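I gave up my desk in the Strobel building in June and have been working out of coffee shops since. It's been long enough now to say how it's going.

The desk cost more than I wanted to pay, and I was using it two mornings a week. My work is mostly invoices and product copy for small firms, so all I need is a table, an outlet and a connection that holds up. I figured coffee would be cheaper than rent, and so far it is — though not by as much as I'd hoped.

Most days I'm in Irbridge by 10. The place I like best is small and gets loud at lunch, so I do the writing first and save email for the noisy part. Calls are a problem. I take them outside, walking up and down the block, and when it rains I move them to the afternoon and do them from home.

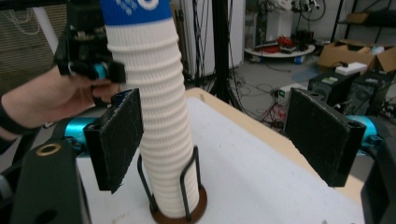

Paper cups, stacked high.

I've spent 34 dollars a week on average, counting the sandwich I usually give in and buy. My rule is one drink every two hours, and I leave if people are looking for seats. Imke Wiegand, who I used to share the office with, tried the same thing and went back after six weeks. She missed having a second monitor. I miss the printer.

I've written around 2000 words on a good morning, which I rarely managed at the desk. I'll keep going through the winter and look at the numbers again after that.

Recent posts
Moving my files off the old laptop
A weekend in Rorholm
What I charge for product copy
Fixing the back gate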